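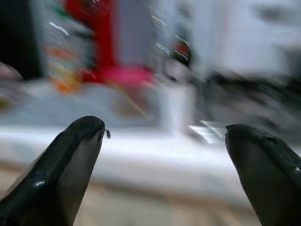 *Left fingertip with its bit of fluff, on the swing across the counter.*

February, a bit after nine at night

I've made a pot of tea and I'm going to write this down while it's still in my head, because the last time I serviced the arms I trusted my memory and ended up doing half of it twice. So, dear diary, you're getting the maintenance log again – sorry about that.

It started with the fluff. I was going back through the wrist footage from this morning, looking for something else altogether, and there it was, a little dark fleck stuck on the very tip of the left finger. It's a tiny thing, but I've learned to take tiny things seriously with these pads. I cleaned both fingers with the lint-free cloth and a drop of the Enetti cleaner (the one that smells like oranges and pencil sharpenings), let them dry properly, and then ran my own finger over the surface to feel for nicks. There was one small one on the inside edge, nothing I'd swap a pad over yet. I've got two spares left in the tin and I'd like them to last until the winter order. 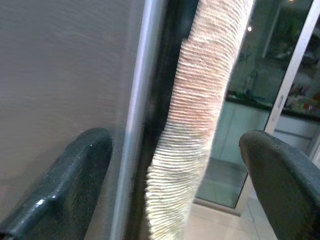
The wrist cameras were next, and I'd been putting them off. The right-hand one had gone soft after I changed its bracket, and I wanted something with plenty of fine detail to focus on. I do own a proper printed chart, but it's curled up at the corners from the humidity and it never sits flat, so I brought the gripper up close to the rope-wrapped post by the sliding door and worked from that. It's surprisingly good! All those close ridges going across, and the fuzzy bits standing out along the edges, give you something to judge by, and I turned the lens ring back and forth by the smallest amounts until the strands looked crisp to me. Then I put a dab of the Hellell thread paste on the ring so it won't creep, and wrote 318 in the notebook, that being the focus score the little program gave me. It was 278 before I started, so I was pleased with myself and had a biscuit.

After lunch I did the bolts. I go around every joint on both arms, base upwards, with the small torque driver, and I put a dot of paint marker on each one as I go so I can see at a glance if it moves. The left elbow had loosened a touch, as it always seems to. I've written to Karimi about it before and they were very kind and sent me a different washer, which I fitted today. We'll see how it behaves over the next fortnight.

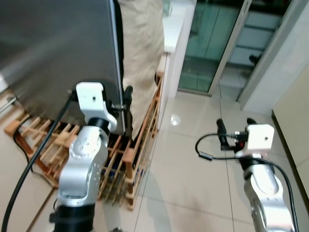
Then the cables, my least favourite part. I unplugged the power to both arms, had a proper look at each connector, and fed the slack through again with the arms pushed by hand to the far ends of their travel. The trick is leaving enough for the wrist to turn fully without leaving so much that it snags on something on the way past. I'd been too mean with it last time. I replaced two of the ties with the soft hook-and-loop sort, which are kinder to the sheath and much easier on my thumbs.

Once it was all back together I homed both sides and ran the Cumitz warm-up routine at quarter speed, standing there with my hand on the stop button like a nervous parent at the swimming pool. No grinding, no odd clicks. The right gripper opened a hair slower than the left, so I've made a note to check its grease next time. The hour counter says 991, and I like to do the grease at every thousand, so it's nearly due anyway.

Still to do: order more cloths, print a new chart (and laminate it this time), and ask Karimi whether that washer comes in a bag of ten. Tea's gone cold. Off to bed.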